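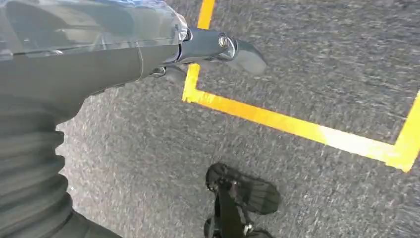
Arm with bellows cover and gripper finger above a marked floor area.

Grindwood GW-8 Bellows and Sleeve Set for mobile handling arms

Item number 3859
Status: in stock, new clamp version
Replaces: item 1099 (old clamp version, withdrawn from sale in May)

Please read the safety notice on this page before you order or install. It concerns all customers who still have item 1099 on a machine.

What the set is for

The GW-8 set protects the lower column and the forearm of a handling arm against dust, chips and small falling parts. The lower part is a ribbed bellows which follows the column up and down. The upper part is a sleeve for the forearm. The set is made for arms which carry large and light parts between racks, as is common in automotive trim work. It is not a safety device and it does not make the arm safe to touch while it moves.

Safety notice for item 1099

In the spring we received a report from the Antoniadis trim plant. An arm was holding a molded panel over the transfer zone and was going down to the rack. Near the bottom of the stroke the arm stopped with a following error, and when the operator pressed reset, the gripper opened and the panel fell to the floor. A person was standing outside the tape, and the panel slid over the line and stopped close to the foot. There was no injury.

We visited the plant and took the cover off. Two separate faults were found.

The first fault is ours. The lower clamp of item 1099 has a single screw. After many strokes the screw can loosen, and the last fold of the bellows then goes inward and is caught between the column and the base plate. The drive feels this as a load and stops. In the test at our shop in Karen the clamp screw had lost most of its torque after 3000 full strokes.

The second fault is in the settings of the controller. On the Brorkilance controller used at this plant, the gripper output was set to return to "open" after a reset. With this setting any stop can become a dropped part, also when the bellows is in perfect condition.

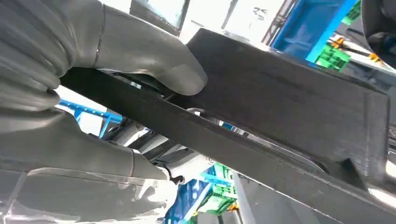
A part which is held only at one edge needs special attention. The grip can be strong enough in normal movement and still not be enough when the arm stops suddenly, because the free end continues to swing. If your parts are long or flat, please repeat the stop test below with the longest part that you handle.

What to do if you have item 1099

Stop the arm, support the part by hand or on a stand, and remove it from the gripper before you do anything else. Do not press reset with a part in the gripper.

Switch off and lock the main supply. Wait until the column has come to rest on its lower stop.

Open the lower clamp and pull the last three folds outward. Look for a shiny line or a cut on the inside of the folds. If you find one, the bellows must not be used again.

If the folds are good, you may close the clamp again and use the arm until the new set arrives, but the screw must be checked at the start of every shift.

Ask the person responsible for your controller to set the gripper output to "hold last state" after stop and after reset. Write the change in the machine log. 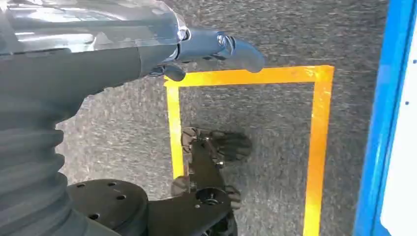

After the work, drive the column slowly through the full stroke with no part in the gripper. Listen at the lowest point. A dry rubbing sound means that a fold is still going inward. Then make one emergency stop at half speed with a test part and confirm that the gripper stays closed through the stop and through the reset.

Floor marking

Tape on the floor shows the working area of the arm. It does not show where a falling part can end up. At Antoniadis the outline was correct for the arm, but the panel was longer than the distance from the gripper to the line. We now recommend that you measure from the farthest point of the held part and add 8 inches. Toes count too. Please tell your people to stand back from the line and not on it.

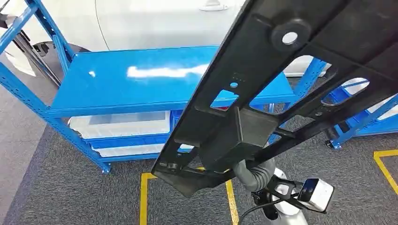
Rack height is also important. When the part has to pass close over a shelf, operators like to bring the arm very low before they turn it, and this is the position where the old clamp gives trouble. Raise the column first, turn, and then go down in front of the rack.

What is changed in item 3859

Lower clamp with two screws and lock washers
Stiff ring inside the last fold, so that it cannot turn inward
Inspection window in the clamp, closed with a push-in cap
Printed torque value on the clamp body

The sleeve for the forearm is the same as before and can be kept if it is not torn.

In the box

One bellows, one forearm sleeve, lower and upper clamp, screws, installation sheet. Tools are not included.

Exchange

Every item 1099 is exchanged free of charge, with or without the invoice. Send us the number of sets and the delivery address. You do not have to return the old bellows, but please cut it through before you throw it away, so that it is not installed again by mistake. If you find damage on the inside of the folds, we are thankful for a photo and the number of strokes from the controller.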